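Clothes hanger

A clothes hanger, also called a coat hanger or simply a hanger, is a device used to hang clothing from a rod, rail or hook. Most hangers imitate the shape of human shoulders, so that a coat, jacket, shirt or dress keeps its form and does not crease while it is stored. A lower bar may be added for trousers, skirts or towels. Hangers are made of wire, wood, plastic, metal tube, cardboard and various padded materials, and are found in homes, shops, laundries, hotels and theaters.

Form and parts

The ordinary hanger has three parts: the hook, the neck and the body. The hook is an open curve, usually a little more than half a circle, that fits over the rod. On wooden hangers it is nearly always metal and turns freely in the neck. On one-piece plastic hangers it is molded together with the rest and cannot turn, so the garment faces the same way each time it is hung unless the hanger is reversed.

The body is made up of two arms that slope down from the neck. On a closed hanger the ends of the arms are joined by a straight bar, giving the familiar triangle. An open hanger has no bar and is used mainly for coats and knitwear. Many hangers have small notches or downward-facing hooks on the arms to hold the straps of dresses and camisoles.

Width is the main measure of size. Adult hangers are commonly sold at 16 to 18 inches across, and children's hangers at 10 to 14 inches. A hanger that is too wide pushes the sleeve out of shape near the top, while one that is too narrow lets the shoulder droop over the end.

Materials

Wire hangers are bent from a single length of steel, often coated to prevent rust marks. They are light and cheap and take up little space on the rod. Dry cleaners use them in large numbers, sometimes with a paper cape over the arms or a cardboard tube in place of the lower bar. They bend under heavy coats and may leave a ridge in soft fabric.

Wooden hangers are heavier and broader at the shoulder. Beech, maple, lotus wood and cedar are common. Cedar is left unvarnished when it is sold for its smell, which fades over time and can be brought back by light sanding.

Plastic hangers are usually molded from polystyrene or polypropylene. Tubular plastic hangers, which have a round section and a smooth surface, became the standard household type in North America in the second half of the twentieth century. They are sold in packs of a single color or in mixed colors, and a closet filled over several years may hold many shades. Polystyrene is stiff but can snap in the cold or when dropped. Polypropylene bends further before it breaks.

Flocked hangers have a thin plastic body covered in short fibers with a velvet-like feel. The covering keeps slippery garments in place, and the slim body saves room. The fibers can shed, and dark ones may mark light clothes when damp.

Padded hangers are covered in satin, cotton or knitted yarn over foam or batting and are used for delicate dresses and sweaters.

Specialized types

Trouser hangers hold the legs by a clamp or fold them over a bar. Skirt hangers carry two clips that slide along the bar to suit the waistband. Tiered hangers hold several garments one below another. Suit hangers are contoured and have wide ends, in some cases more than two inches deep, to support the jacket shoulder. Folding hangers are made for travel. Hotel hangers may have a small ball or pin in place of a hook, which fits a ring fixed to the rod and is meant to discourage theft.

Drying hangers are a separate group. They range from an ordinary plastic hanger used over a bathtub to round or rectangular frames with many pegs for socks and small items.

Household use and storage

In the home, hangers are kept mainly in closets and wardrobes. Clothes may be arranged by type, by length, by color or by season. Hanging short garments together leaves a clear space beneath them that can be used for shelves, baskets or folded items.

Empty hangers are a common cause of disorder. When they are left among the clothes, they turn sideways and catch on sleeves. When they are pushed together at one end of the rod, the hooks cross and the bodies slip through one another, and pulling at one hanger brings several with it. Closed plastic hangers are especially prone to this, as the corner of one will pass through the triangle of the next.

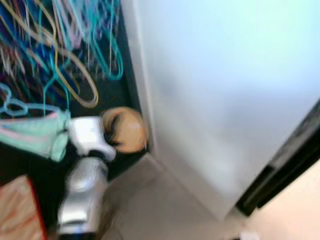

The usual remedy is to take the whole bunch down, separate the hangers on a bed or table, and put them back one at a time with the hooks all facing the same direction. Hooks that open toward the back wall are the normal household arrangement. Some people hang them the other way at the start of a season and reverse each one after the garment has been worn, so that unworn clothes can be picked out later - a method widely repeated in guides to home organization.

Textiles that are folded, such as towels, bedding and heavy sweaters, are generally kept off hangers. Knitwear stretches under its own weight and may show a bump at each shoulder. If it must be hung, it can be folded in half lengthwise and draped with the body over one arm and the sleeves over the other.

Dark closet interiors make tidying harder, particularly in the lower corners, where fallen garments and loose hangers collect. A light-colored lining or a small battery lamp is often recommended.

Use in shops

Clothing stores use hangers both for display and for shipping. Garments may leave the factory already on the hanger, with a colored marker on the neck to show the size, and go directly to the sales floor. Shops either give the hanger to the customer or keep it at the register for reuse.

The storage writer Sebastian Neagu surveyed households in the town of Raltville for his handbook The Ordinary Closet. He recorded 1,656 hangers in 18 homes, of which plastic was the largest group, followed by wire. In most of the homes the owners had bought fewer than half of their hangers, the rest having come with clothes or from the cleaner. Neagu proposed that a closet rod be filled to no more than three quarters of its length, a figure that other writers have treated as a matter of taste.

Reuse and disposal

Wire hangers can often be returned to a dry cleaner. Acceptance for recycling varies, as loose wire can wrap around sorting equipment. Plastic hangers are refused by many curbside programs because they mix materials, with metal hooks or clips joined to a plastic body, or because the type of plastic is not marked. Charity shops take them when they have need of them.

Local exchange schemes also exist. The Luson Hanger Exchange, started by Essam Ragab, collects sound hangers from residents and passes them to secondhand shops and school costume rooms. It handled 2,000 in its first year, with children's sizes in greatest demand. Broken ones are not accepted.

Hangers are put to many other uses around the house. Wire is straightened to clear drains or retrieve objects from behind appliances. Skirt hangers hold open cookbooks or hang maps, and the clips can be cut off and used to close bags of food. Plastic hangers serve as supports for scarves, belts and ribbon spools.

See also

Closet
Clothes line
Garment bag
Valet stand
Wardrobe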